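Sullier High-Back Metal Bin, grey
Sold by Julwood. Tested by Valbona Vukadinović

Julwood's listing calls the Sullier "a sorting bin for life", and I've learned to be wary of anything sold for life by a shop that gives you 60 days to send it back.

It's a big, plain, grey metal bin with a tall panel up the back. You tip your mixed recycling in and pick it over from above. There are no compartments and there's no lid. I had it in the side room from August, and it took whatever the household threw at it: drink cans, plastic tubs, wrappers, the odd bowl that should have gone to the charity shop.

The back panel is the bit the listing makes most noise about. It's meant to stop things flying over the far edge when you tip a bag in. Fine, it does that. So would pushing the bin against a wall, and I'd have kept the difference.

The floor is smooth, and I have mixed feelings about it. A bowl slides to where you want it with one push. A can also rolls to where you don't want it, usually the front, where you have to lean right over. Light film is the real nuisance. It clings to whatever it lands beside and you end up picking the same bit of wrapping off three different things. I can't blame the bin for that, although the listing does promise "effortless sorting", and I'd like to know whose effort they measured.

Then there's the finish. The inner face of the back wall is bright silver and shines like a tap in the shop photos. In use it marks, mostly low down where things knock against it. Julwood told me the scuffs are "cosmetic only" — well, yes, but I was charged for the cosmetics. The duller grey on the left side seems a more sensible choice, and I'd have had it all the way round.

Capacity is given as 300 litres. I didn't check.

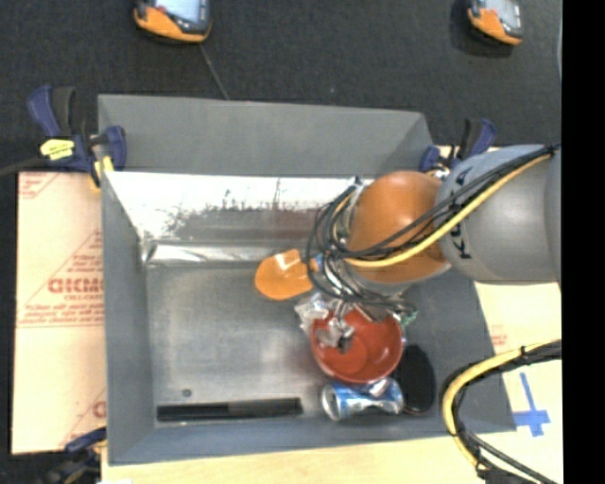

Bins & Sorting

Scratches and scuffs on the back wall, a dented can lying along the front, and crumpled plastic up against the red bowl: a fair picture of what you're buying. If you want something tough to tip rubbish into, it'll do. If you're paying extra for the shine, I wouldn't.

Comments (3)

dunmore_k
Had the older one. Same story with the marks. A soft cloth did nothing.

Petra
Does anyone know if the back panel comes off? Ours has to go under a window.

Halfpint
We got the Vidmar on a Saturday offer and have no complaints, though it's lower at the back and the cat gets in.

Related items
Vidmar Low Bin
Gisturitz Stacking Crates, set of two
Julwood Recycling Bags, roll of 23
Long-handled Litter Picker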